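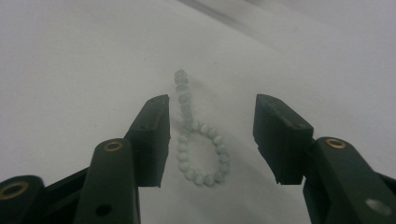
Monday again, and I spent most of the weekend with beads on the brain. We're up to 700 bead examples in the set now (yes, 700!), and I've started seeing little green-white circles when I close my eyes.

If you missed the July posts, the short version is that we're teaching a policy to pick up floppy little things by showing it a person doing it, over and over, with the hand-held gripper. Blocks and cups went fine. Then Behrouz Dehghan said we should try something that changes shape every time you touch it, and I made the mistake of agreeing with him.

So, beads. I drop the strand on the white background, nudge it into some shape or other, open the fingers wide and come in slow. Lately I've been doing a lot of loops with a tail, kind of like a lowercase b, and going back and forth on where to grab. The tail is easy to pinch but then the loop swings all over the place. The loop is steadier, but you have to be really careful coming down or you just push it along the surface. I've decided to record both and let the training sort it out.

My best session so far was 36 keepers before my wrist quit. Hamidreza Rostami did 31 and claims his were cleaner, and okay, I watched them back and they kind of were. He pauses for a beat before closing, and I keep rushing that part, so I'm going to slow down and redo my first 30 this week.

Next I want to try the strand bunched up in a pile. Wish me luck with that one!

Recent posts
Why I threw out a whole afternoon of cup grasps
Naming your recordings so you can find them later
Rollent notes, part two
Sore wrists and what helped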